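クラーンリーのシルバー磨き布と小型超音波洗浄器を使ってみた感想

古いジュエリーを集めはじめて10年になります。といっても高価なものはほとんどなく、蚤の市や小さな骨董店で見つけた銀の指輪、ガーネットのブローチ、祖母から譲り受けた細い金鎖など、普段着に合わせられるものばかりです。集めるのは楽しいのですが、手入れはずっと自己流で、歯ブラシと中性洗剤でなんとかしてきました。

そんな私がこの春とうとう買ったのが、Clarnley(クラーンリー)のジュエリーケアセットです。中身は小型の超音波洗浄器、磨き布が大小2枚、細い獣毛ブラシ、それに指輪やイヤリングを沈めるための網かご。いつもお世話になっているアンティークジュエリー店「Garo」の店主さんが作業台で使っていて、横目で見ながらずっと気になっていたのでした。

先に書いてしまうと、大満足です! 特に磨き布。洗浄器が目当てで買ったのに、いちばん手に取っているのは布のほうです。

まず洗浄器から。本体は両手にすっぽり収まる大きさで、水槽の容量は125ml。指輪なら3本、離して並べるのにちょうどいいくらいです。ふたを閉めてボタンを押すと3分で自動的に止まります。音は「ジー」という高めの音で、静かとは言えませんが、隣の部屋でテレビを見ている家族から文句が出たことはありません。

最初に入れたのは、裏側の開いた爪留めのホワイトゴールドの指輪でした。石は小さなダイヤモンドが一列。普段からハンドクリームを塗る手でつけっぱなしにしているので、石の裏がすっかり曇っていたんです。ぬるま湯に洗剤を一滴、3分を一回。引き上げてすすいで、柔らかい布で押さえて、窓辺に持っていって……思わず声が出ました。買った日の輝きってこうだったな、と。石座の奥の、ブラシの毛先がどうしても届かなかったところまで抜けています。

調子に乗って次々入れたくなるのですが、ここは落ち着いて。超音波に向かない石はたくさんあります。真珠、オパール、トルコ石、珊瑚、琥珀は避けること。エメラルドも、オイルや樹脂で含浸処理をしたものが多いので私は入れません。ヴィクトリア時代のペースト(ガラス)で裏に箔が貼ってあるものは、水そのものが大敵です。それから、石が緩んでいる古い指輪。振動で外れることがあります。入れる前にルーペで爪を一本ずつ見て、耳元で軽く振ってカタカタいわないか確かめる、というのをGaroで教わりました。少しでも不安なときはブラシのほうを使っています。

このブラシがまた良いのです。毛が細くてコシがあり、透かし細工の隙間にすっと入ります。フィリグリーの銀のブローチは今まで手入れが憂うつだったのに、ラジオを聴きながら楽しくできるようになりました。毛は使いはじめの2、3回ほど抜けたので、最初に指でしごいて洗っておくといいと思います。 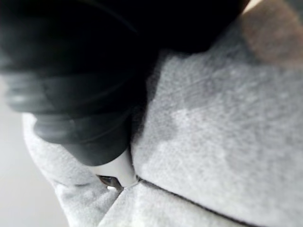
白い先端が下の面に触れているところ。

さて、磨き布です。大きいほうはハンカチより少し大きいくらい、二枚重ねで、内側に研磨剤がしみ込ませてあり、外側が仕上げ用。銀の平打ちの指輪を内側の面で十回ほどこすると、布にすっと黒い筋がついて、下から明るい銀色が出てきます。そのあと外側で拭き上げると、指の跡が消えてしっとりした光り方になります。この「しっとり」が好きなんです。液体の銀磨きを使うと、どうしてもピカピカの新品みたいになってしまって、古いものらしい落ち着きまで取れてしまうことがありました。布なら加減ができます。模様の谷に残った黒ずみはそのまま、山だけを光らせる、ということが指先ひとつでできるので、彫りのある指輪が見違えるほど立体的になりました。

ちなみに布は洗えません。説明書にもそう書いてあるのに、私は小さいほうをうっかり洗濯機に入れてしまい、ただの灰色の布にしてしまいました。ばかですね。小さい布だけの買い足しもできたので、今度は缶に入れて保管しています。真っ黒になっても案外まだ使えるので、早まって捨てないでください。

金メッキや銀メッキのものにも、研磨剤入りの面は使わないほうが安心です。メッキの層は薄いので、こするたびに減ります。ロジウム仕上げのホワイトゴールドも同じで、私は外側の面でそっと拭くだけにしています。

比較のために、以前使っていたLightfootの磨き布のことも少し。あちらは一枚布で薄く、細い鎖を挟んですべらせるには実はこちらのほうが楽でした。鎖を通すときの引っかかりが少ないんです。ただ、へたるのが早く、ひと夏でくたくたになりました。8月は汗をかくので銀がすぐ曇り、出番が多かったせいもあるかもしれません。厚みと持ちのよさではクラーンリー、鎖だけならライトフット。どちらもうちの引き出しに残っています。

もうひとつ候補にしていたのがPlerkicoの洗浄器で、友人のものを試させてもらいました。水槽が深くてバングルも入るし、時間を細かく設定できます。腕輪をたくさんお持ちの方にはこちらが便利でしょう。でも場所を取るし、指輪一本のためにあれだけ水を張るのは私には大げさでした。

気になったところも書いておきますね。

洗浄器のコードが短いです。うちの洗面所では延長コードがないと届かず、水まわりで延長コードは使いたくないので、結局食卓で洗っています。それから網かごの持ち手が細く、濡れた手だと滑ります。一度、イヤリングごと水槽に戻してしまいました。中でよかった! すすぎは必ずボウルの中で、排水口の上ではしないこと。これはどんな道具を使っても同じですね。

説明書は英語とスウェーデン語だけでした。図が多いので困りはしませんでしたが、石の種類の一覧はもう少し詳しくてもよかったと思います。購入者向けの小冊子がついていて、Margit Viklundさんという彫金師の方が、銀の変色の仕組みや保管のこつを書いています。これが読みものとして面白くて、輪ゴムと銀を一緒にしまってはいけない(ゴムに含まれる硫黄で黒くなる)という話は、まさにやっていたのでどきっとしました。さっそく全部、小さなチャック袋に入れ替えました。

使う頻度としては、普段の指輪は外した夜に外側の面でひと拭き、洗浄器は月に一度くらい。それで十分きれいです。以前は「今度の休みにまとめて」と思いながら黒くなるまで放っておいたので、結果的に身につける回数がぐんと増えました。今朝も、しまい込んでいたマーカサイトのブローチをひさしぶりにつけて出かけました。マーカサイトは接着で留めてあるものもあるので水には入れず、乾いたブラシと布だけ。それでも十分きらきらしています。

本体の底に1259という番号の刻印があり、交換用の網かごを注文するときに聞かれました。これから買う方は、箱を捨てる前に保証書の欄に書き写しておくと楽です。届いた替えのかごは、持ち手が前のものより少し太くなっていました。うれしい改良です。

3月23日追記:コメントで質問をいただいたので。刻印(ホールマーク)の部分は、私は研磨剤の面では磨かないようにしています。古い刻印は浅くなっているものが多く、こすればそれだけ薄くなってしまいます。指輪の内側は洗剤とブラシで洗って、やわらかい布で水気を取るだけにしています。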